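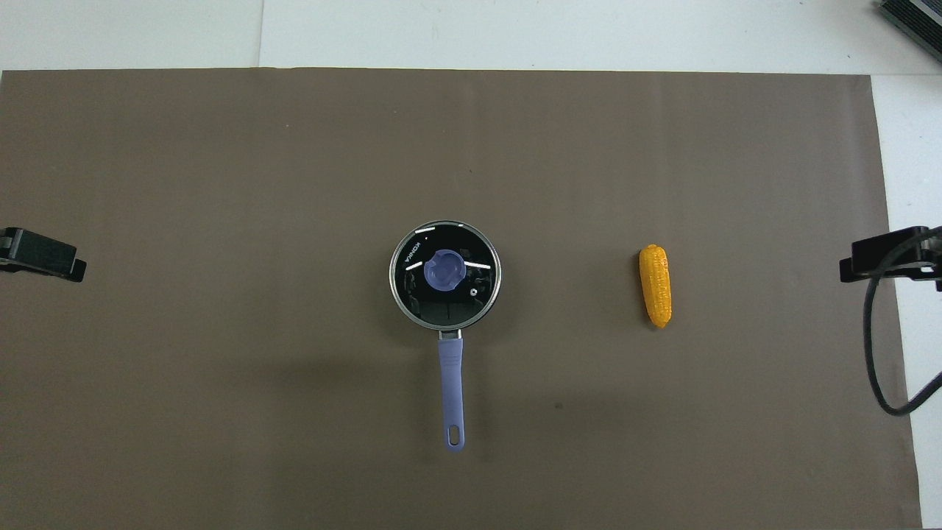
# Cooking Corn on the Cob in a Small Lidded Saucepan

Residence Kitchens Handbook, Section 2
Applies to: Drunton House, Bostcombe House and the Ridham annex
Revised 2026-07-27

This section sets out the standard method for cooking one ear of corn in a small saucepan with a glass lid. Residents who wish to cook several ears should sign out the stockpot from the shared cupboard and follow Section 3.

## Before You Begin

Lay a mat on the work surface and place the saucepan and the corn on it. The mat protects the counter and keeps husks and silk in one place for disposal.

You will need:

- one ear of corn
- one small saucepan with its lid
- tongs
- a kitchen knife and cutting board
- a folded dish towel
- butter and salt, if desired

Check that the handle is firm where it joins the pan. A handle that moves must be reported on the kitchen fault line, extension 3088, and the pan set aside. Check the glass lid for chips or cracks, and confirm that the knob is tight. If the lid has a steam vent, rinse it until water passes through.

## Preparing the Corn

1. Pull off any remaining husk and silk. Rinse the ear under cold water, rubbing gently between the rows.
2. Trim the stem end flush with the kernels.
3. Hold the ear over the open pan. If it is longer than the pan is wide, cut it across into two or three pieces on the board. The lid must sit flat on the rim.

## Cooking

1. Fill the saucepan halfway with water. Do not add salt at this stage, as it may toughen the kernels.
2. Set the pan on the smallest burner that suits its base. Turn the handle toward the side of the stove, clear of the front edge and of any other burner.
3. Cover and bring to a boil over medium-high heat.
4. Lower the corn into the water with tongs. Replace the lid and reduce the heat to medium.
5. Cook for five minutes, or up to eight for older corn. If water rises under the lid, lower the heat.
6. Turn off the burner. Lift the lid by its knob, using the dish towel, and tilt the far edge up first so that steam escapes away from you.
7. Remove the corn with tongs and let it stand for 2 minutes before serving.

## Cleaning and Storage

Allow the lid to cool fully before washing. Cold water on hot glass can cause it to break. Wash the pan and lid by hand with a soft sponge, paying attention to the inside of the rim. Dry both and return them together to the shelf.

Wipe the mat on both sides and hang it up to dry. Cobs and husks go in the compost bin.

Replacement lids are held at the Damgaard storeroom, Room 162. Bring the damaged lid, wrapped in newspaper, so that the size can be matched.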